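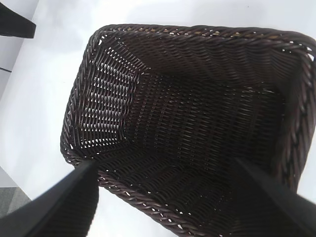
Fault 27

The arm stopped at 10 p.m. and did not report why.

I was the night technician at Talcombe. The cell had one arm, one table and one basket, and the job was called Prilon, after the controller it was meant to prove. The arm put an object in the basket. Then it took the object out. The target was 208 cycles without a stop. We had reached 150.

The screen said FAULT 27. The manual gave Fault 27 a single line: "Grip state unknown. Consult supplier." The supplier was Christodoulou, in Prumau, where it was already morning. I sent the log and waited behind the guard.

The rule with a stopped arm was simple. Power on the joints meant the gate stayed shut. The joints still had power. The gate lamp, however, was green.

I read the lamp twice and wrote it down. A green lamp meant the gate could be opened. It also meant that the safety circuit and the motion controller held different opinions about the same machine, and one of them was wrong. 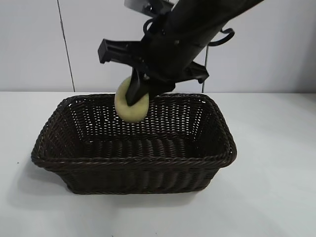

Cycle 151, object at the basket.

The reply from Prumau came through at last. It said the fingers had closed to the correct width but the force reading was zero. The controller could not decide if it was holding something. It had been told never to release an object it was not holding, and never to move on with an object it had not released. So it held position. They suggested that I open the gate and take the object out by hand.

I asked them about the lamp. There was a long gap.

"Which lamp?" they wrote.

I pressed the emergency stop. The brakes engaged with a click. The fault cleared from the screen, as it should not have done, and the counter went up by one.

I hung a lockout tag on the main switch, turned the key and put it in my pocket. Then I started the report. Under Injuries I wrote none. Under Cause I left the space blank — the form allowed it.

At the bottom was a box for the state of the cell at handover. I looked through the guard. The gate was shut and the switch was off. The lamp was still green.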